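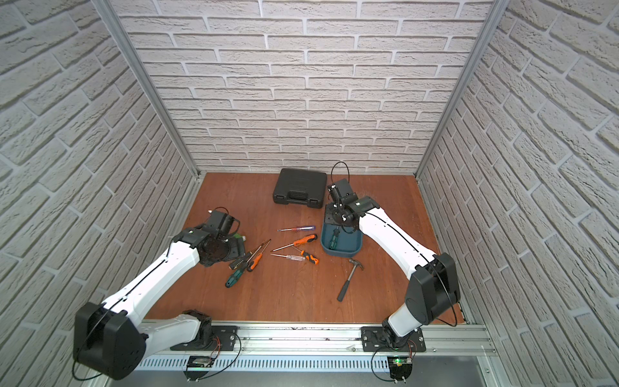 Lirkent Schools Laptop Loan
Progress report to the Girard Fund
7 December 2022
Prepared by Karine Lemieux, programme lead

1. Where we are

The grant paid for 611 refurbished laptops to be lent to pupils in the Lirkent area for use at home. All of them have been bought and 416 are out on loan. The rest are in the locked store at Bavunero, and I would prefer to tell you that plainly than describe them, as the draft of this report did, as "in the deployment pipeline".

The main hold-up is the loan agreement. Parents are asked to sign four pages written by a solicitor, and many don't send them back. Alfie Pilkington has cut the agreement to one side of paper. The schools have seen it and like it, but they liked the long one too, so I will wait for the return rate before claiming it has fixed anything.

2. Are the laptops being used?

We don't know as much as we said we would by this stage. The application promised monthly usage figures. What the management software gives us is the last time a machine checked in with the server. A laptop opened once to watch a film looks the same as one used every evening for homework.

For what it is worth, 62 of the loaned machines have not checked in at all since they were collected. Some of those families will have no broadband. Others may have passed the laptop to someone else, or left it in the bag. Zononville School rang round its own share of the list and got through to fewer than half.

The application also said that home access would raise attainment. I did not write that sentence and I would not write it now. One school has sent us improved maths marks for its borrowers, with a request that we quote them. We haven't. The marks come from a different test from last year's, and the pupils who got their forms in first were probably doing well already.

3. Support and repairs

Better news, mostly. The helpdesk is answering within a day. Nearly every call is about passwords. Cracked screens are fewer than budgeted for, although we are only a term in and laptops do not get any younger.

The batteries are a worry. The supplier described them as "tested", and when Alfie asked what the test was, he was told that they held a charge. They do, but on the older batch it is a short one, and a pupil who has to sit next to a socket might as well have a desktop. We have asked for replacements under the warranty and the supplier has asked for photographs, serial numbers and patience.

4. Teacher sessions

Three of the five planned sessions have run. Feedback forms were glowing, as they generally are when lunch is provided. A more useful sign is whether teachers set work that needs a computer, and at two of the schools they still don't, on the fair grounds that part of the class hasn't got one. That takes us back to the unsigned forms.

5. Money

Spending is within budget. There is an underspend on repairs and an overspend on delivery, where the courier charges for every failed drop. We have stopped home delivery and pupils now collect from the school office. We would like to move part of the repairs underspend to mobile data, enough for 100 SIM cards with a monthly allowance. I can't promise that it will bring the silent machines back, but it would at least tell us whether broadband was the reason.

6. Before the next report

By February we intend to have:

The short agreement in use at every school
A decision from the supplier on the batteries, in writing
Phone calls finished for all machines that have never checked in
A short survey of pupils, asked in class, on what they use the laptops for

We also need an answer from the Fund on two points: whether the data allowance can go ahead, and whether you will accept the survey in place of the monthly usage figures. If the figures are still required, we will need different software, and the quotation for that is attached.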